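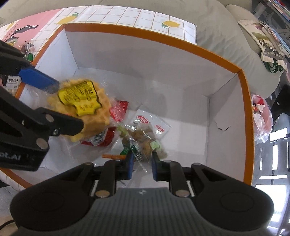 Precious Pascual wrote:

> Has anyone worked out how to stop the small snack bags sliding to one end of the share box? I pack for the Clillitz office and by the time it gets there everything is in one corner. I have been using the white-lined cartons with the orange rim. Also, is there a limit on what goes in? The sheet says 53 items, but that was for the old size.
>
> Precious

Precious,

The 53 figure is for the old Cirnitz carton and should be struck from the sheet. The current limit is by weight and by fill height. Fill to 2 fingers below the rim and no higher, or the flaps bow and the tape lifts at the ends.

On the sliding: the base of these cartons is smooth and a light bag has very little grip on it. A half-full box will always shift. Options, in the order I would try them:

1. Use a smaller carton. Berchtold stocks one with the same footprint and lower walls.
2. Lay the flat square packets on the base first, edge to edge, and stand the crinkly bags on top. Flat packets don't travel much once there is weight on them.
3. Fold a strip of scrap card into a divider. It should be as long as the box is wide, plus a tab at each end. Tape the tabs to the walls.

I tried shredded paper in September and would not do it again. It gets into the twisted ends of the clear bags and people complain about picking it out.

A few points on the clear bags. Anything with a twist closure goes in with the twist facing up. Don't put them under bars or tins. The nuts and dried fruit cope well enough, but the crackers are crumbs by the time they reach the Flendar site. If the label is on one side only, turn it so it can be read from above – two people at Clillitz have allergies and they check before they touch anything.

Torn inner walls: a small tear in the white lining is fine for wrapped goods. Put a piece of tape over it so wrappers don't catch. If the tear goes through to the outer face, or the corner crease has started to split, flatten the carton and recycle it. We still have most of a bundle of 100, so there is no need to nurse a bad one along.

Loose wrappers should come out before the box is refilled. Last round I pulled 11 empties out of one box, all of them under full packets, and the restock count was wrong as a result.

I'll send the corrected sheet to the list once the Berchtold sizes are confirmed. If anybody has the inside measurements of the lower carton, please post them – the catalogue gives outside only.

Ursina Holzer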